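Visit report: Wultel open afternoon, Uvside

I went to Uvside in April to see the Shim package, which Wultel sells as a ready-to-run handling kit: an arm, a two-finger gripper, cameras and a teaching program called Rusar. We pack refills and household bottles in small batches, and our hardest job to staff is picking up bottles that have fallen over and standing them back on the line.

Ottar Hellström ran the session, which started at two o'clock. He gave a short talk and then let us stay at the bench for as long as we liked. The task on show was a bottle on a plain wooden table, to be picked up from its side and set upright.

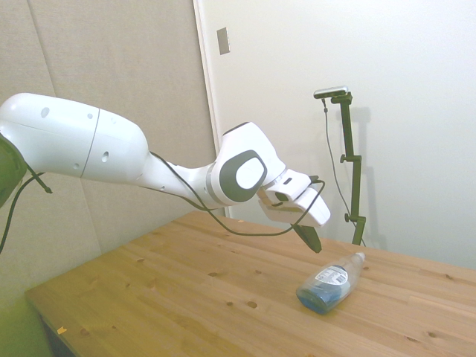
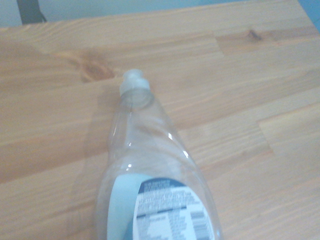
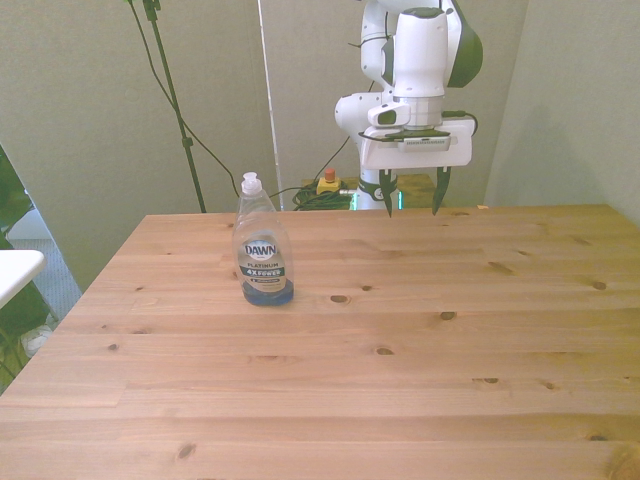 I asked how much teaching a task like this needs. Hellström said the bench set-up had been taught with 459 demonstrations, each one guided by a person, and that Wultel suggests 1000 for a customer who wants to run several bottle shapes. A trained operator can record 20 in a sitting before needing a break — that sounded fair to me, having had a go. Guiding the fingers to a lying bottle is slower work than it looks, and I needed several tries to get the angle right.

Clear plastic was my main concern. Our present vision system often loses transparent bottles against a pale surface. Hellström said Shim uses a camera at the wrist as well as the fixed ones, and that the wrist view does most of the work in the last part of the approach. He would not give a success rate for bottles other than the ones they have taught, and I would want that in writing before ordering.

The part-full bottle is the other question. Liquid moves when the bottle is tipped, and ours leave the filler at different levels. Wultel offers a trial at the customer's site lasting 4 weeks, with the teaching included and the arm on loan. Delivery of a purchased kit is quoted separately, as is the guarding.

I have asked for the trial terms and a price for a second gripper. Hellström also wants a box of our own bottles, including the square one, and I will send those once the new labels are in.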